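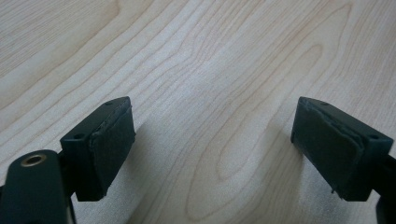 Can a pair of hand-held grippers be built in a shared workshop?

Members of the Shahbazi workshop in Wulstead built theirs over a string of evenings, and the plans are now free for anyone who would like to do the same.

WULSTEAD, October 22, 2024 — The Shahbazi workshop is very happy to announce the first public release of Zostolora, a hand-held gripper that people can put together at a kitchen table or a club bench. The release includes part files, a wiring diagram, a shopping list and a build guide that grew to 51 pages, mainly from members writing down the steps they got stuck on.

Zostolora started in May, when a few of us wanted to teach a robot arm to do small chores and found that we would much prefer to show it the motions with our own hands. A person holds one gripper in each hand and does the job, and the motion is recorded for the arm to learn from later. We began with blocks and cups and moved on to cloth and clothing, which have kept us busy (and humbled) ever since.

The fingertips went through six versions. Early ones were too narrow, and then for a while they were too heavy, and the version we are releasing is a plain block with a pad on the inner face. The tips go on with screws, so a builder can swap in another shape without taking the whole gripper apart. Pads do wear with use, and the guide has a chapter on cutting and fitting new ones. 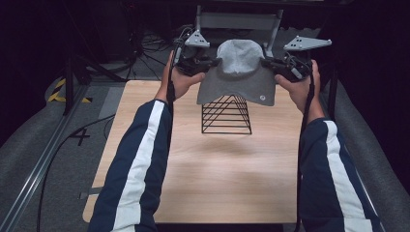 Two grippers, one in each hand, raise a gray cap over a black wire stand.

Hats are a favorite practice item at Shahbazi. A soft brim moves whenever it pleases, and both hands have to agree on when to lift and how far apart to stay. Members have recorded 1,953 practice runs so far with different household things, and a selection of them will be shared with the plans once we have finished sorting and naming the files — a slow job, and we thank everyone who has been patient with it.

Parts for the first builds were paid for with a small grant from Wakon, which also lent the workshop a second printer over the summer. We are grateful for both.

Build nights are open to beginners, and no background in robotics is needed. Please bring a small screwdriver if you have one. Anyone who would like the files, or a place at the next build night, is welcome to ask at the Shahbazi front desk in Wulstead.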